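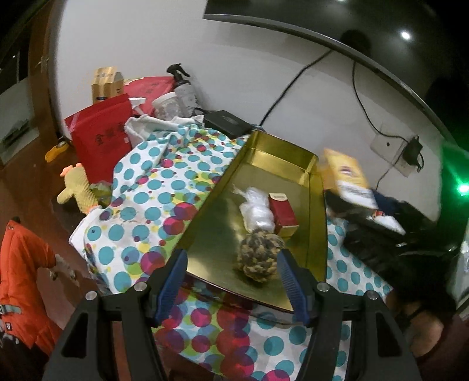
Stindance fan list: change to the Eltden signing

Home | Archive | Tour dates | Members | Contact

Print this message | E-mail this message

Dear members,

Further to the message quoted below, management has confirmed a change to the arrangements for the October signing at Eltden. The session will now begin at 4 pm. The venue is unchanged.

Wristbands will be issued at the side entrance from 2 pm, one per person, and 560 are available. Members who registered through the list should bring their confirmation e-mail, either printed or on a phone. Wristbands cannot be held for friends or passed on at the door.

With regard to the question raised about merchandise, each person may have two items signed. Copies of Bright will be on sale in the foyer. Posed photographs with the band will not be possible on this occasion - members may take pictures from the queue, without flash.

The rumour that Nunuvel will appear as surprise guests did not come from this list. We have asked their office for comment and have received no reply. Members are asked to refrain from posting travel details for either group.

Regards,
Nikau Hollis
List moderator

> Dear moderator,
>
> The notice in the last digest gave a start of 2 pm, but the venue's
> own calendar says 4 pm. Could you please confirm which is correct?
> I have a 60 km drive home afterwards and would like to plan for it.
> Is there also a limit on what we may bring to be signed? My sister
> has every single and is hoping for the lot.

Reply to list | Previous | Next | Back to top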